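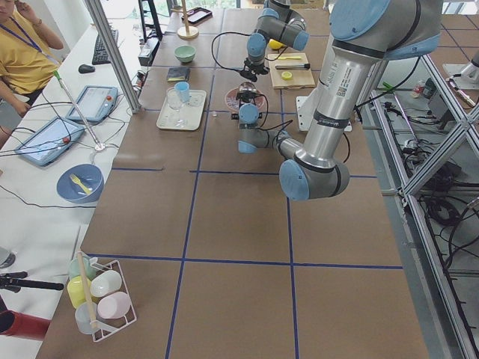
How many tasks should a student team try to get working for a two-arm tabletop demo?
Three is plenty for one semester, and two is fine if one of them uses both arms at the same time.

Club robotics board > Manipulation > Two-arm table, what to cut before January?

gikell_lead
4 November 2024
Our club has two arms on one table and a kitchen-type task list. The list got long over the summer and we have to show it in January at the Raltham student day. Right now there are nine tasks written down. I want to cut it to three and some people on the team don't agree, so I'm asking here.
The ones I would keep are moving cups in and out of the rack, picking up a plate, and something with the cutting board. The paper on the table is taped into big squares, so we can call out start positions by square and put things back the same way each run.
Code is plain Python on top of the vendor driver. No learning yet, all taught points with small offsets.

stepwise_2139
Drop the cutting board. A small knife lies flat and the handle is dark, and a dark gripper over a dark handle is hard to check from a fixed camera. We lost three weeks to that at our school. Cups and plate, then stop.

Drunier_kid
I disagree with the post above. The board is the only one on that list where two arms make sense. One arm holds, the other one moves something. If you only do cups and a plate the judges will ask why you have a second arm.
Use the spatula and leave the knife off the table if it bothers you.

stepwise_2139
They can ask. A demo that runs five times in a row beats one that runs once. You can do cups with two arms too, one takes a cup from the rack and the other puts it on the tray.

gikell_lead
Handing over from rack to tray was on the long list. We tried it on paper only. The rack is at one corner and the tray is further back, so both arms would have to reach over the middle. I don't know yet if they clear each other at the elbow.

pcb_and_tea
Check the elbow first, before anything else. Run both programs at 10 percent speed with nothing in the grippers and one person on each pendant with a hand near the stop. If the elbows get close, add a via point up high and make the second arm wait for a signal. Don't try to time it with sleep(), it will drift as soon as somebody changes the speed.

Drunier_kid
Agree on the signal. We used a shared flag per square. If an arm is in a square the other one can't enter it. You already have the grid so it's not much work.

stepwise_2139
That locks the squares on the table but the elbow is not in the square the gripper is in. You would need to lock the neighbors as well.

Drunier_kid
Yes, we locked the neighbors on the base side. I should have written that.

old_firmware
What are you picking the cups up by? Rim or body? With thin plastic cups the body deforms when the force is set too high and then the next grasp is off. A rim grasp was more repeatable for us, but you need the cup upright and the angle has to be right.

gikell_lead
Rim for now. There is a dowel in the center of the rack so we have to come in from the outside. The plate is the one I'm more worried about. A straight down approach doesn't give you an edge.

old_firmware
Tilt the wrist and take the plate by the edge, or put something small under it so the fingers fit. Our Štěpánek team used a strip of foam under one side. It's legal in most rule sets but read yours.

pcb_and_tea
Raltham rules last year said no fixtures attached to the objects. Foam on the table was fine. Ask them by email so you have it in writing.

gikell_lead
Will do. For now it's cups, plate, and the board with the spatula only. The handover goes in if the slow run shows there is room. I'll post the wait logic once it's cleaned up, it's mostly one file.

stepwise_2139
Still one task too many in my opinion, but post the file. I'd like to see how you release the flag after an emergency stop.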